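About Wenus

Wenus mends and alters clothes at 3 Dindach Row. We don't believe most of what our trade says about itself, starting with "good as new."

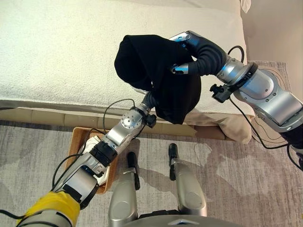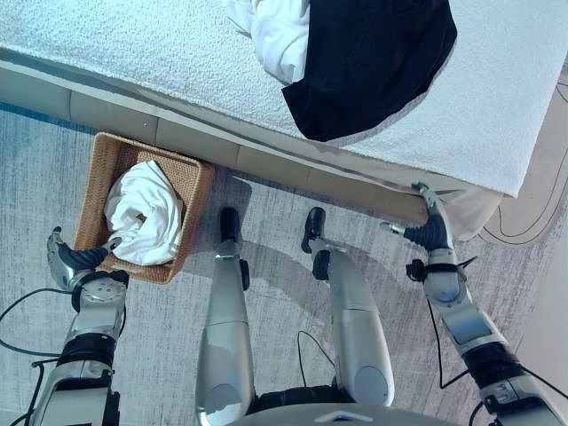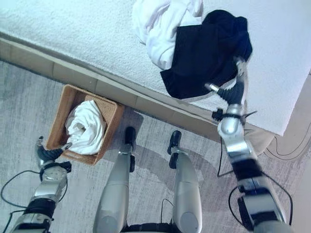

A patched elbow is a patched elbow. We will tell you if a repair costs more than the coat deserves – plenty do. We don't call ourselves green, either, and we have yet to see a label that proves much. Molto, our pickup service, runs in May only. We doubted it would pay, and it didn't.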